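Panasiuk Fund, second progress report
Home Packing Work Pilot, run by Trestetti
Prepared by Nipon Sukprasert

The pilot was meant to show that people working from home could earn a steady wage packing small craft kits for Nuditz. We have now finished the January round, and I am less sure of that than I was when we applied.

We signed up 27 households and 11 dropped out before their first pay slip. The usual complaint was the wait for supplies. Nuditz says its deliveries ran on time. Our own log shows two missed drops on the Flistska route, and I trust the log more than the letter we got.

Those who stayed packed 168 kits in the month. The figure looks fine on a chart, but it covers every household together, and it does not come close to a wage. The training sessions drew good reviews, though we handed out the forms while the trainer was still in the room.
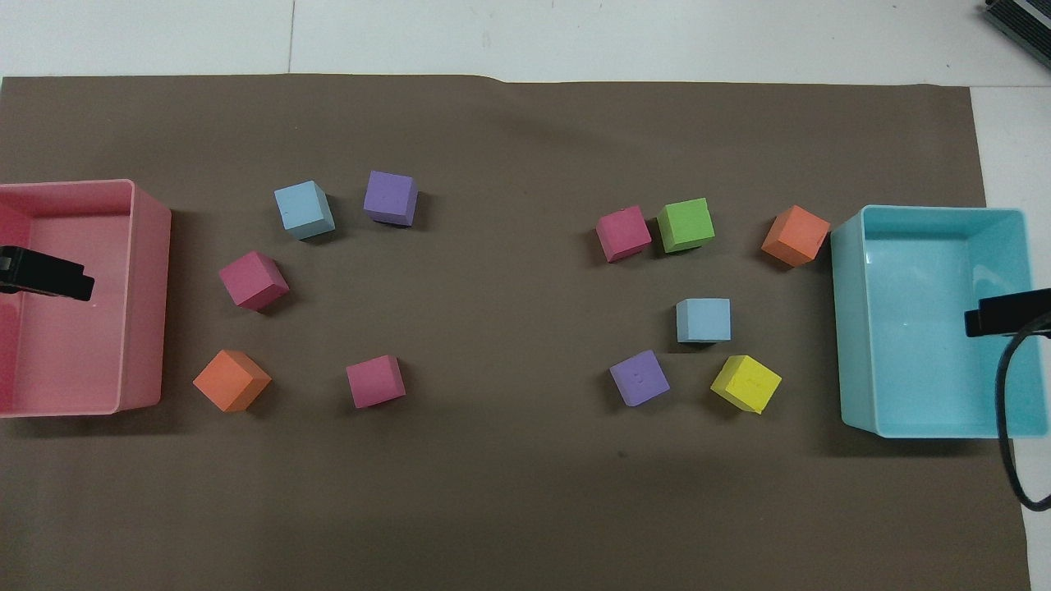
Has the pilot raised household income so far?

Not in any way we can prove. Several families say they have a little more to spend, but we took no income figures at the start, so there is nothing to compare against.

Nuditz has asked to double the number of homes in the next round. I would hold off. The price paid per kit has not changed since the first report, and Trestetti is still covering the delivery costs that Nuditz agreed to share. We have written twice asking for the money and are waiting for a reply.

Spending is within budget, mainly from the unfilled places. The unspent part stays in the project account until the Fund decides on the next round.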